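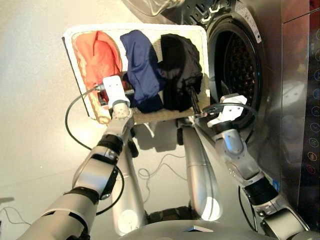

6. Loading a front-loading washer from a basket

This section covers the Flosel laundry routine on the Skalbridge two-arm unit. Finish Section 5 (arm calibration) before you start. If the calibration light on the Mandgate controller is still blinking, the routine won't appear in the menu.

Allow 29 minutes for the first set-up. After that, a normal load needs only steps 8 to 14.

6.1 Before you begin

You will need:
- a rectangular basket with a firm rim
- a front-loading washer with the door hinge and the drum opening in reach of both arms
- the Mandgate tablet, charged and paired

Woven baskets work well if the rim is thick and has no loose ends. Soft fabric hampers can't be used with this routine.

CAUTION: Keep people and pets out of the arm area while the routine is running. The arms don't slow down for someone coming in from the side.

CAUTION: Do not run the routine while the washer is in a cycle or while the door lock is on.

6.2 Placing the robot and the basket

1. Park the unit facing the washer and set the wheel brakes.

2. Check that the gripper cables hang in an open loop beside each arm. A cable pulled tight at the wrist will stop the arm partway through the tilt and give fault 3170.

3. Open the washer door as far as it will go. Some doors drift back on their own. If yours does, use the door strap from the accessory bag.

4. Put the basket on the floor in front of the drum with one long side toward the robot.

5. On the tablet, open Flosel, then Set Up, then Basket. Choose Wicker or Plastic. For a plastic basket with a cloth lining, choose Plastic.

6. Press Find Rim. The grippers open and move down on each side of the basket. Watch the wrist view on the tablet and check that both finger pads will land on the rim and not on the clothes.

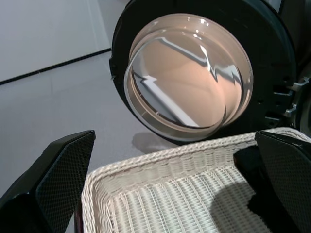
If a sleeve or strap is lying over the rim, press Hold, move it by hand, and press Find Rim again. The textured pads grip cloth as easily as they grip wicker, and a garment caught under a finger will stay with the basket when it tips.

7. Press Save Rim. The position is kept until you change baskets or move the unit.

Note: The glass in the door can throw bright reflections into the wrist view. They don't affect the rim search, but they can make the tablet picture hard to read. Turning down the view brightness helps.

6.3 Running a load

8. Put the clothes in the basket. Keep them below the rim. Don't press them down.

9. Press Start. The unit grips the basket, lifts it, and waits for 5 seconds. Use the wait to check that the basket is level and that neither gripper has slipped.

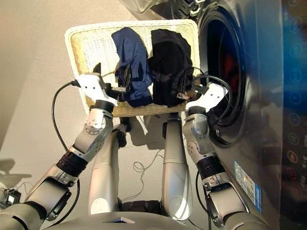 Figure 6-3. Basket gripped at both near corners, with clothing inside and the washer door open.

10. If the basket sags to one side, press Hold and then Lower. Move the heavier items toward the middle and start again. Jeans and wet towels are the usual cause.

11. The unit carries the basket to the drum opening and tips it. The default tilt speed is 400, set under Flosel, Motion. Use a lower number for small or light items such as socks, which tend to fall between the basket and the door seal at the default speed.

12. When the tilt ends, the tablet shows Check Basket. Look inside before you press Continue. Dark clothes against a dark drum are easy to miss, and the routine doesn't check for leftovers by itself.
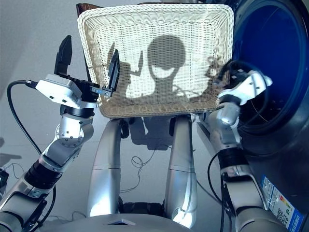

Figure 6-4. Basket tilted with a gripper at each side.

13. If something is still in the basket, press Repeat Tilt. You can do this twice in one load. After that the unit lowers the basket and ends the routine.

14. Press Continue. The basket goes back to the floor and the arms return to rest. Push any clothing clear of the door seal, then close the door and start the washer yourself. The Flosel routine doesn't press washer buttons.

6.4 If the routine stops

Rim not found: The basket has moved or the wrong basket type is selected. Go back to step 5.

Fault 3170: A cable is tight or caught. Press Release, free the cable, and run the arm check in Section 5.4.

Grip lost: The unit holds still with whichever gripper still has the basket. Support the basket with one hand before pressing Release – it will drop when the fingers open.

Door contact: An arm or the basket has touched the washer door. Move the unit back a little and repeat steps 6 and 7. Doors that open less than halfway are not supported.

Wipe the finger pads with a dry cloth every Wednesday, or on any one day you will remember. Lint builds up in the pad pattern and weakens the grip. Replacement pads can be ordered from the Skalbridge parts desk at Sepúlveda. Have the number from the underside of the wrist housing ready when you call.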